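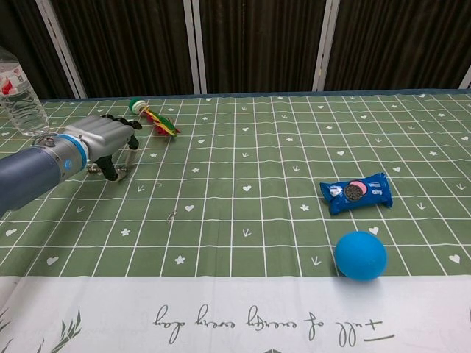
Figure 3. Tabletop with a green grid-patterned cloth and a plastic water bottle near the back left edge.

4.2 Does a bottle within reach change how much people drink?

The claim that keeping water in sight raises daily intake is repeated often, usually with a reference to Urquhart and Leckie. We are not convinced. Their study followed 54 office workers at Leritz for one month, and intake was self-reported at the end of each day. People who have been handed a bottle and told it matters are likely to report drinking from it.

Our own diary data, 1366 entries collected in February, show a difference of 200 ml per day between workers who kept a bottle on the desk and those who did not. Taken at face value, this looks like support. But the desk group also drank less coffee, and once all beverages are counted the gap falls within the error of the diary method. Bangash reports a larger effect at the Mowat site, where the nearest tap was 300 meters away. That result may say more about the tap than the bottle.

We also doubt the use of bottle volume as a stand-in for intake. Skinner and Tosh weighed bottles at closing time and treated all missing water as swallowed. Some of it surely went to houseplants and the sink. Until intake is measured directly, we see no basis for the advice now given in workplace guides.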